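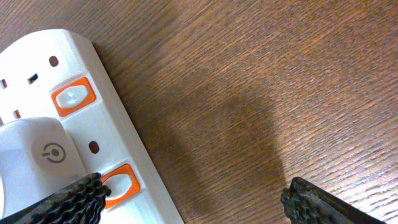
Herkero: notes on the second recording

Herkero, the eight-voice ensemble directed by Ziad Masri, finished tracking its second album in September. The record is called Stetuto and will be released on the Sfeir label in the new year. This item sets out how it was made, as several subscribers wrote in after the spring concerts to ask about tuning and microphone placement.

The programme consists of eleven pieces. Seven are arrangements by Masri of songs from the Lebanese and Armenian repertoires, three are new commissions, and one is a wordless study in close harmony by the bass Bilal Masri, the director's cousin. Running time is a little under an hour. All the music is unaccompanied apart from two tracks with frame drum.

Venue

Sessions took place in the old chapel at Hirby, which seats 112 and has a stone floor, plaster walls and a flat timber ceiling. Reverberation time with the singers present was measured at just under two seconds in the middle of the voice range, falling quickly above 4 kHz. The first album was made in a much drier studio, with artificial reverb added afterwards. Masri had been dissatisfied with the result in the low passages, where the basses seemed to sit in a different room from the sopranos.

The chapel has one drawback. There is a noticeable build-up below 150 Hz at the east end, and in test recordings the second bass part came through several decibels louder than it sounded to the singers. The group was therefore moved to a position a third of the way along the nave, facing west. Heavy curtains were hung behind the men's voices.

Layout and microphones

The singers stood in a shallow arc, one to a part, in the order S1, A1, T1, B1, B2, T2, A2, S2. Placing the basses in the centre keeps the root of the chord in the middle of the stereo picture, and lets each inner part hear its nearest octave or fifth without turning. Some ensembles prefer to pair the like voices. Herkero tried this for a morning and found that the two sopranos drifted sharp together on long phrases, neither having a lower voice close enough to tune against.

The main pickup was a spaced pair of omnidirectional microphones at a height of 2.8 metres. Four cardioid spot microphones, one for every two singers, were recorded but used sparingly. On six tracks they are not in the mix at all. On the two tracks with frame drum they are more prominent, as the drum otherwise masks the consonants.

Everything was recorded at 24 bits and 96 kHz. Across the sessions the group made 500 takes, counting partial ones. The edited master contains 32 joins, most of them at breaths or rests. One piece, the opening lament, is a single complete take.

Tuning

Readers asked whether the ensemble sings in equal temperament. It does not, except where the drum player's pitched introduction makes it necessary. Major thirds in sustained chords are taken low, by 14 cents against the keyboard, and the harmonic seventh is used in four of the arrangements. Where a melody contains a neutral second or third, the supporting parts leave that degree out of the chord or hold a bare fifth beneath it. Masri's view is that harmonising a neutral interval with a full triad obliges one singer or another to bend it towards major or minor, and the character of the mode is lost.

Pitch drift over a whole piece was checked against a tuning fork at the final chord. The largest fall was 22 cents, in a slow piece of nearly seven minutes. No pitch correction has been applied. Takes that fell by more than a quarter tone were discarded.

Diction

The texts are in Lebanese Arabic, Western Armenian and English. Two language coaches attended rehearsals and marked up each part individually. Vowel matching took the most time. In Arabic the colour of the long a changes beside emphatic consonants, and the group agreed a common tongue position for each case before singing the line on pitch. Final consonants are placed by one singer per side and dropped by the others, which avoids the scattered effect of eight separate t sounds.

The booklet prints all texts in the original script with a transliteration and a plain English version.

Release details

The first pressing on CD will be 2,222 copies. A download at full resolution will be available from the same day, and subscribers to this newsletter may order either format a week early. There is no vinyl edition at present. Scores of five of the arrangements will be published separately, for SATB choirs with divisions, with the spoken texts supplied as a practice recording.

Concerts to accompany the release are being arranged. The programme will be given complete, in album order, with a short interval after the sixth piece. Hirby will be the first date, and doors will open at 6.45 pm. Choirs wishing to send a group should write to the box office, stating numbers and whether step-free seating is needed.

Bilal Masri will also lead an open workshop on low-voice blend on the afternoon of the Hirby concert. Baritones and basses of any experience may attend. Participants should bring a pencil and be able to hold a part with one other singer.

Recent items

Spring concerts: programme and texts
New alto joins Herkero
Warm-ups for small ensembles, part two
Frame drum and voices: a note on balance
Score list and prices
Letters from subscribers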